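Start Projekte Laborbuch Protokolle Kontakt

Laborbuch Arbeitsgruppe Impfstoffstabilität
Eintrag November 2018, geführt von Felicja Duda

Betreff: Kühlkettenprüfung Charge Mellia, zweiter Durchgang

Der zweite Durchgang der Stabilitätsprüfung wurde am Vormittag angesetzt. Gegenstand ist der adjuvantierte Totimpfstoff mit der internen Bezeichnung Mellia, Lagerung bei 2 bis 8 °C, Fertigspritzen zu 0,5 ml. Insgesamt wurden 83 Spritzen aus dem Bestand entnommen und im Probenverzeichnis eingetragen. Die Zuordnung zu den Lagerbedingungen erfolgte nach der Randomisierungsliste aus dem März, die unverändert gültig ist.

Abweichung gegenüber dem ersten Durchgang: Die Transportbox Okoth wurde durch das Modell Hornel ersetzt. Die Okoth-Box hatte im Vorversuch an der Deckeldichtung Undichtigkeiten gezeigt; der Logger verzeichnete dort über zwei Stunden Werte oberhalb des zulässigen Bereichs. Die betroffenen Proben sind gesperrt und verbleiben bis zur Freigabeentscheidung im Quarantänefach — sie dürfen auch für Vorversuche nicht verwendet werden.

Temperaturlogger: sieben Geräte, vor Beginn gegen das Referenzthermometer abgeglichen. Ein Gerät wich um 0,4 K ab und wurde mit Korrekturwert weitergeführt. Aufzeichnungsintervall fünf Minuten. Die Uhren aller Logger wurden auf Winterzeit geprüft, da im ersten Durchgang eine Stunde Versatz in den Rohdaten stand und die Auswertung zweimal erfolgen musste.

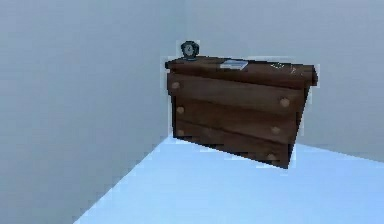 Darf eine Spritze, die kurzzeitig eingefroren war, nach dem Auftauen noch in die Prüfreihe übernommen werden?
Eine solche Spritze ist auszuschließen und gesondert zu dokumentieren, weil das Aluminiumadjuvans beim Einfrieren irreversibel agglomerieren kann und der Gehalt an gebundenem Antigen dann nicht mehr vergleichbar ist.

Der Schütteltest wurde an den Rückstellmustern durchgeführt. Als Vergleich diente eine absichtlich bei −20 °C eingefrorene und wieder aufgetaute Spritze derselben Charge. Die Vergleichsprobe sedimentierte deutlich schneller als die vorschriftsmäßig gelagerten Muster, der Bodensatz war flockig. Bei den übrigen Mustern blieb die Suspension über die gesamte Beobachtungszeit gleichmäßig trüb. Der Befund entspricht der Erwartung.

Zentrifugation der Proben für die Antigenbestimmung bei 3000 Umdrehungen pro Minute, zehn Minuten, Raumtemperatur. Der Rotor läuft seit der Wartung ruhig. Überstände abgenommen, aliquotiert und bei 4 °C abgestellt. Die Bestimmung des nicht gebundenen Antigens erfolgt mit dem ELISA-Protokoll Tastimus in der aktuellen Fassung. Zu beachten ist, dass in der älteren Fassung noch die kürzere Blockierzeit steht; ausgedruckte Exemplare am Arbeitsplatz sind zu entfernen.

Die Platte 2 zeigte in der Randspalte erhöhte Hintergrundwerte. Vermutet wird Verdunstung während der Inkubation, die Abdeckfolie saß dort nicht plan auf. Die Platte wird wiederholt. Die Rohdaten der ersten Messung bleiben im Verzeichnis erhalten und sind als ungültig gekennzeichnet, eine Löschung findet nicht statt.
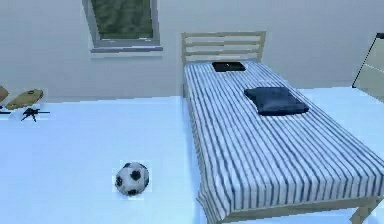

Abb. 2: Zimmer mit Bett und Fenster

Der Verbrauch an Waschpuffer lag bei etwa zwei Litern je Lauf und damit über der Planung. Neuer Ansatz ist für die Wiederholung erforderlich, pH vor Gebrauch prüfen und im Pufferbuch gegenzeichnen.

Offen:
— Wiederholung Platte 2, einschließlich vollständiger Standardreihe
— Auslesen der Logger aus der Hornel-Box, Ablage der Dateien unter der Chargennummer
— Rückmeldung der Qualitätssicherung zu den gesperrten Proben aus der Okoth-Box
— Etiketten für die nächste Entnahme; die bisherigen lösen sich bei Kondenswasser

Die Schlüssel zum Quarantänefach liegen bei der Laborleitung. Entnahmen nur gegen Unterschrift.

F. Duda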